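ok so I'm finally sorting out the plastic dishes before the picnic. all of them. on the table, green cloth down, lets go

background: we feed 36 people at this thing, last year it was 48 and we ran out of bowls by the time the beans came out. never again

I know we own enough. the problem is they live in 2 tubs in the hall closet and every year somebody just grabs the top tub and leaves

so step one is get everything out where I can see it. bowls with bowls, cups with cups, that was the plan anyway. plan lasted a minute
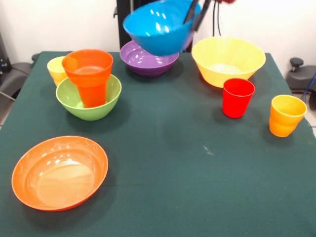 Blue bowl up, purple one behind it. Orange cup parked in the green bowl for now.

most of this came from Olidholm back when they had the bins by the door. you paid by the bag. I went a bit nuts. then topped up in February when Guvetti had their end of season shelf, so nothing matches anything

which I like!! the kids pick a color and thats their color all day, no mixing up cups, no "wheres mine"

the big yellow bowl is for chips. always has been. do not put salad in it, it slides right up the sides and over. wide rim is great for grabbing, terrible for lettuce

red cup = lemonade scoop. not for drinking out of. I wrote this on the tub lid last year and it wore off

nesting question, because I keep going back and forth on it. bowls inside bowls saves a ton of room but then the cups roll around loose and crack. cups standing in the bowls takes more height but they dont move in the car

tried it both ways tonight. cups in bowls wins I think. small bowl, tall cup, then a dish towel stuffed around it
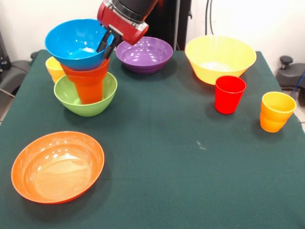

Do you wash them all again before packing if they've only been sitting in a tub?
Quick hot soapy rinse and a full air dry, because closet dust sticks to plastic like crazy and a damp bowl in a shut tub smells awful by the weekend.

anyway. orange. why do we have so much orange. orange bowl, orange cups. I swear I never bought orange on purpose

oh and the wide orange one goes on the bottom of the tub. it's too wide to go on top of anything, learned that on the highway

ok plates. plates are their own headache becuase they slide. stacked flat they're fine til you tip the tub and then its like dealing cards

green, blue, yellow together in one stack. red still off by itself. purple I keep forgetting about

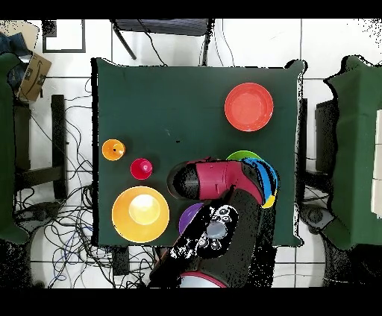
and the stack gets a rubber band around it, the fat kind off broccoli. two bands if it's a tall stack. goes in last so it comes out first

the other thing is lids. we have no lids. foil works, plastic wrap doesnt, it lets go of this kind of rim the second there's any wind

Arkton has a set with lids, 80 bucks. eighty. for picnic bowls. I put it back on the shelf and walked away slow

what I'm doing instead: yellow bowl gets foil, the deep ones get a plate on top upside down. plate as a lid, then its a plate again when you need it. works better than it should

also the green cloth is coming with us. it's the only one long enough for the park tables and it hides mustard

list so far, mostly so I remember:
deep bowls for beans and slaw
wide orange for bread
yellow = CHIPS
small cups for kids, tall ones for everyone else
plates banded, on top
towels in every gap

still need a serving spoon that isnt bent. Brito might have one, they had a bucket of them near the register last time

not sure if the purple bowl makes the cut. it's so shallow. maybe grapes? maybe cookies. someone weigh in

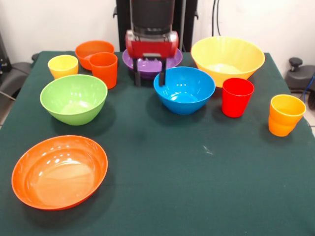 purple is for dip!! shallow means you can get to the bottom of it without wearing it up to your wrist. we do onion dip in one just like that and it goes every time. put it next to the chips though or people drip all the way down the table

ok dip. sold. purple = dip, adding it to the list

so now it's yellow and purple side by side at the near end, and bread way down the other end so the line actualy moves

gonna rinse, leave it all upside down on towels overnight and pack in the morning. writing on the lids in real marker this time

if you borrowed a tub last summer and its in your garage I'm not mad just bring it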